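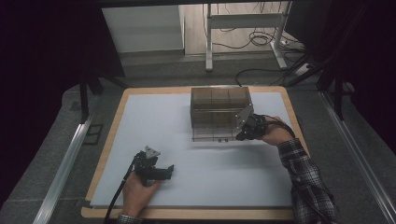 CHAPTER 3

Teaching by Hand: Demonstration with Hand-Held Grippers

Learning goals

After working through this chapter, students should be able to hold and operate a pair of hand-held grippers, plan a two-handed task, keep a usable session log, and judge whether a recorded demonstration is fit to be used in training.

Key terms: demonstration, episode, fingertip, jaw opening, reset, session log

3.1 Why begin without a robot arm

In the first two chapters, students wrote motion programs by hand. Each position was measured, typed in and tested. The method is sound for simple tasks, and it will be used again in Chapter 6, but it becomes slow as soon as an object can be touched, tipped or turned in more than one way. Few people can write down how they straighten a box on a table. Almost everyone can do it.

In this course a person performs the task first, using the same kind of fingers that the robot will use later. The movements are recorded, and a program is trained on many such recordings. The student project at the end of Part One, known as the Pitar project, is built entirely on this method. Teams of two share one table and one log.

The work may look easy to a newcomer. Students in the August preparatory course often report that their first hour with the grippers was the clumsiest of the term. A gripper has no sense of touch to pass on to the hand, and its fingers meet an object at a distance from the knuckles. Pressure that would be natural with bare fingers may push a light box out of place. Skill comes with practice, and time for practice is set aside in the schedule.

3.2 The fingers

The fingers are the part of the tool that meets the object, and their condition affects every recording made with them. Before each session, students should open the jaws over a plain surface and look at both inner faces.
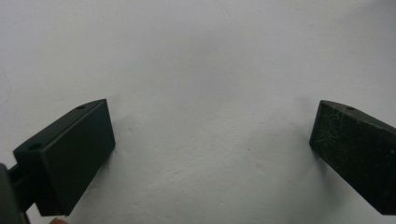
Figure 3.2 Gripper fingers in the open position. Note the fine scratches on the inner face of the right finger.

Light scratching is normal and does not by itself call for a replacement. The instructor should be told if a face is chipped, if a finger moves on its mount, or if the two fingers no longer meet evenly when the jaws are closed. Worn fingers are to be entered in the log by tool number, so that later changes in the recordings can be traced.

3.3 A case from the classroom

Kanokwan Siriwan and Vidar Rønning, who took the course as a team, chose a two-handed box task for their Pitar entry. Their plan called for more than 800 episodes. After the first day of recording they compared their logs and found that each had been ending the episodes differently. Siriwan opened the jaws and drew back from the box before stopping. Rønning stopped as soon as the box was in position, with the gripper still touching it.

Both habits were reasonable, but a program trained on the mixture would have had no clear example of how to finish. The team set aside the first day's work, wrote a one-line rule for ending an episode - jaws open, hands back, then stop - and began again. Their log entry of 2018-01-30 is reprinted in Appendix B and should be read before the first laboratory period.

3.4 Before the first laboratory period

Each team will submit a task plan of no more than 2 pages. The plan must name the object, describe its starting and ending positions, and state what each hand is to do. It must also give the team's rule for beginning and ending an episode. Plans are returned with comments, and recording may start once the instructor has signed the plan.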